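Travel > Before You Go > Packing Tips

Small Bags in the Suitcase
by Piyumi Gamage

When my husband and I prepare for a long trip, for example to see old temples or walk in the mountains, I start at the kitchen table two evenings before. Everything that must travel lies there first, and only then it goes in the suitcase.

Socks go inside the shoes. Shirts I roll, trousers I fold one time over the rolled shirts. Liquids stay in a closed plastic bag, and under each bottle cap I put a small piece of kitchen film. In June I forgot the film, and my shampoo came out all over a guidebook.

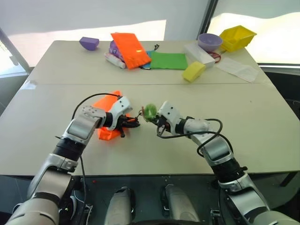
For dirty clothes I always carry one empty fabric bag. It weighs almost nothing and you can push it in any corner. Choose a strong color, like the orange of the crumpled bag in the photo, and you will find it quickly in a dark hotel room. Wash it together with the clothes when you are back.

My friend Xiuying Yu taught me to keep temple clothes separate: one long skirt or light trousers, one scarf for the shoulders, socks for hot stone floors. She puts them on top, so on the first morning she does not open the whole suitcase.

Leave a little space for the things you will buy. I never manage this well, and from Clullen I came home with two clay bowls in my coat sleeves.

171 shares | 50 comments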